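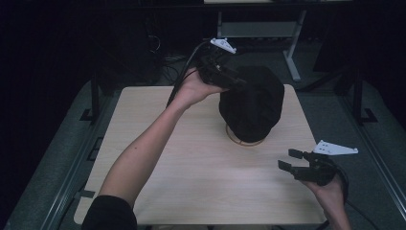
The care of hats, and why institutions should take it seriously

By Agathe Pons

Every organisation that clothes people for cold weather eventually acquires a hat problem. Coats are hung, boots are lined up on trays, gloves are clipped in pairs, and the hats are put wherever there is room. They go into coat sleeves, onto radiators and into the bottom of a cupboard. By spring, a good part of the stock has lost its shape and is written off as worn out. I wish to argue that most of it was never worn out, and that the manner in which soft headwear is put down deserves a place in the written procedures of any lending wardrobe, school or outdoor program.

My experience of the matter comes from the clothing library at Budorora, which lends winter garments to families, visiting students and seasonal workers. The library holds 3000 items across all categories. When I took responsibility for its condition reports, the hats were in the poorest state of anything on the shelves, although they were among the newest purchases. The cause was recorded, year after year, as fair wear and tear. The phrase is a convenient one for any institution, as it closes the file.

A soft hat has no structure of its own. A knit cap keeps its form through the tension of the fabric, and once that tension is pulled in one direction for several months, by a hook or by the weight of other garments, the fabric settles accordingly. Hooks are the worst offender. A cap hung by its crown will develop a peak that no amount of patient steaming will entirely remove. Folding is gentler, but a fold left from August until the first frost becomes a crease across the brow, and borrowers notice it at once.

The practice I would recommend is an old one and will be familiar to anyone who has worked near a milliner. The hat is rested over a rounded form, on a base, upon a clear and level surface. It is set down with the opening lowest and the fabric allowed to fall into its own folds. A plain round base in wood is quite sufficient. It lifts the edge of the fabric from the tabletop, admits a little air beneath, and gives the person handling the hat a fixed point to work toward. Dark cloth in particular benefits from being placed against a pale surface, where lint and pulled threads may be seen and attended to.

The surface itself is too often neglected. At Budorora the tables were for many years the place where everything else was left, including mail, labels, mugs and the scissors. A hat cannot be properly inspected in such company. We now require that a sorting table be bare before a garment is placed upon it, and that one garment be dealt with at a time. I acknowledge that this was not popular in its first season.

There is an objection on grounds of space, and it is a fair one. The Clilell branch, which operates from a single room, cannot keep 49 hats on 49 stands, and I would not ask it to. Its staff rest each returned hat overnight on one of 13 forms and then shelve it flat, unfolded, in a shallow drawer. This is a compromise, and a reasonable one. The Zepeda branch took another course and discarded its hooks altogether, replacing them with open shelves at shoulder height. Both branches have since lent hats that would formerly have gone to rags.

A second objection concerns cost. Purpose-made stands can be dear, and I have seen quotations that no modest library should accept. A stand need not be purchased in every case. An upturned bowl of suitable size serves well, provided that its rim is smooth and that it is clean. What matters is the curve.

The more difficult question is one of attention. Handling a soft garment well requires two hands and a moment's pause. The fabric should be taken high, near the crown, and eased up and away, never dragged by its edge. New staff tend to snatch at a cap as though it were a dishcloth. They are not careless people. They have simply been taught, by every hallway they have ever passed through, that a hat is a thing to be tossed.

I therefore propose that the shared wardrobe guidelines, to be reviewed following the close of the year on 12/31/24, be amended to include headwear as a separate category. The present text gives 5 paragraphs to the storage of boots and a single clause to hats, which are mentioned together with scarves. The new section should prohibit hooks, require a rest period on a rounded form after each return, and provide that no hat be withdrawn from lending on account of its shape alone until it has been so rested.

The branches have been invited to comment on the wording, and I would ask in particular for the views of those who deal with felt, with which my own library has had little to do.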